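3.2 Line capacity and drag consistency in mid-weight fly reels

Published capacity figures for fly reels are difficult to compare. Makers state the length of backing that a spool will hold behind a given line, but the thickness of the backing, the tension at which it is wound and the clearance left under the frame are seldom given. A reel rated for an 8 weight line by one maker may hold noticeably less than a reel of the same diameter from another. The present section reports how capacity and drag were measured for the four reels in the study, which are referred to by model name: Istton, Estmont, Rungrueang and Bemitano.

Each spool was filled with the same braided backing from a single production lot. The backing was wound under constant tension by a bench winder, and a floating line of the matching weight was attached with a standard loop connection. Filling stopped when the outer wrap of the fly line stood 2 millimeters below the rim. The backing was then stripped off, measured and discarded. No length of backing was used on more than one spool, as braid that has been wound under load flattens and takes up less room on the second filling.

Drag was measured separately. The reel was clamped to a fixed seat, and line was drawn from it at a steady rate by a motor fitted with a load cell. Starting force and running force were recorded for each pull. The knob was set once at the beginning of a series and was not touched until the series ended. In all, 1,916 pulls were accepted for analysis. Pulls in which the line crossed itself on the spool were rejected.
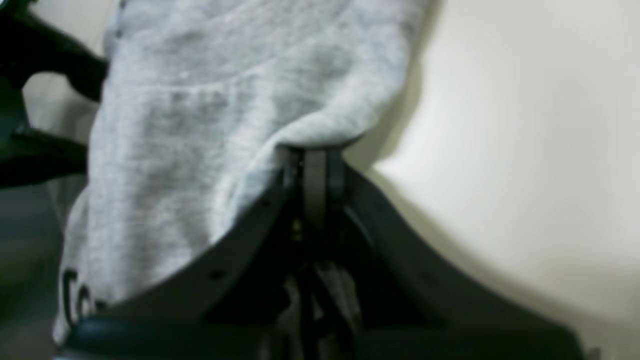
Wenche Ljungberg

The difference between starting force and running force is of most interest to the angler. A reel that needs a hard pull to begin turning, and then runs freely, places a sudden load on the tippet at the moment a fish turns away. In the Istton and the Rungrueang this difference was small at all knob settings. The Estmont showed a clear rise in starting force at the upper third of its range. The Bemitano behaved well when new but became less even after 500 pulls, and opening the housing showed that grease had moved away from the center of the drag plate.

Immersion in salt water was carried out on a second set of reels. Each was held under water for 80 minutes, rinsed in fresh water and left to dry in open air before testing was repeated. The two reels with fully sealed drag housings showed no change that could be separated from normal variation. The other two showed lower running force at first, with a gradual return toward the earlier values as the series went on.

Several limits should be noted. The motor drew line at one speed only, and a fast fish may take line at a much higher rate. Heat in the drag plate was not recorded. The results also apply to the spools supplied with each reel, and spare spools of wider or narrower shape were not tested. Section 3.3 takes up the question of spool weight and its effect on casting balance, using the same four reels mounted on a common rod.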